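Dastidness Toy Library
Home | Borrow | Opening hours | Gallery | Find us

Gallery: Inside the tubs

Welcome to the tub gallery! People who only see our front counter and the tidy shelves sometimes don't realise how much of the library lives in tubs, and the tubs are my favourite part of the whole place. Shelves are lovely, but you can't put your arm into a shelf up to the elbow and come out with a plush octopus you'd forgotten existed. So this page is all about what goes in them, how it gets mixed up and how it gets unmixed again.

We have 70 tubs at the moment, with roughly 3000 toys and odds and ends between them (more after school holidays, when families clear out their cupboards and bring us the good stuff). The shelves at Brinden hold the numbered puzzles and board games. Everything soft, bouncy, squeaky or just hard to categorise goes to Ashby, and that's where the tubs are.

MIXED TUBS

A mixed tub is what you get before any sorting has happened, and I love them. You never know what's going to be sitting next to what. A soft toy ends up cuddling a bottle, something small and bright rolls off by itself, and the colours are always better than anything you'd choose on purpose. Kids think so too. Give a three-year-old a tub of nothing but blocks and you'll get a tower, which is great, but give them a mixed tub and you'll get a shop, a hospital and a very long story about a whale.

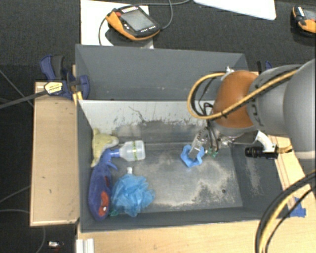
Page last changed: May, by Sharon M.

Soft toys down the left side of the big grey tub, with another grey tub right behind. I can't get past the purple-blue one with the pointy fin! The pale yellow one has flopped against the wall up in the corner, and there's a bottle on its side next to it, translucent white with a blue neck and a strip of green and yellow around the middle.

Over to the right, the light-blue ring with the wavy edge. Such a good colour, and a nice open middle for small hands.

SORTING

We sort by feel first and by type second. Plush together, hard plastic together, wood together, and then the "sets" pile for anything that looks like it belongs to something bigger. Sorcha Moffat has a real gift for the sets pile. She once matched a single tiny saucer to a tea set that had been on the shelf for a year with a gap in it, and the two of us cheered so loudly that a dad came in from the car park to see what was going on.

Soft toys get a proper look over before they go back out: seams, eyes, tags, any stuffing trying to escape. If a seam is going, it heads to the mending basket with a safety pin through the tag. Plush goes through the wash in mesh bags on a gentle cycle and then onto the line. A full line of soft toys pegged by the ears is one of the great sights of Ashby, and I'd happily put up a whole page of it.

Bottles and other pretend-kitchen bits get warm soapy water and a bottle brush. Labels can stay on if they're stuck down well. Loose ones come off, as they only end up in somebody's mouth.

RINGS, STACKERS AND SMALL BRIGHT THINGS

My weak spot! Rings travel. They leave with the trucks and come home with the dinosaurs, and we find them on the ends of pencils. If you've got a ring at your place and can't work out where it came from, drop it in any tub on your next visit. It'll find its way to the right spot, and we'd much sooner have it back late than not at all.

BORROWING A TUB

Yes, you can take a whole tub! Members can borrow one for up to eight weeks, mixed or sorted, and we'll help you carry it out to the car. Mixed tubs are brilliant for rainy weeks, grandparents' places and birthday parties with a big spread of ages. Please don't feel you have to sort it before it comes back. A quick wipe of anything sticky is plenty.

We're hoping to get to 100 tubs once the extra racking goes in at Prustden, and I'll add to this page as they fill up. If you've borrowed one and taken a photo of the chaos on your lounge room floor, send it in to Sharon Masanja at the front counter. I'd love to put it up.

Back to Gallery | Next: The dress-up rack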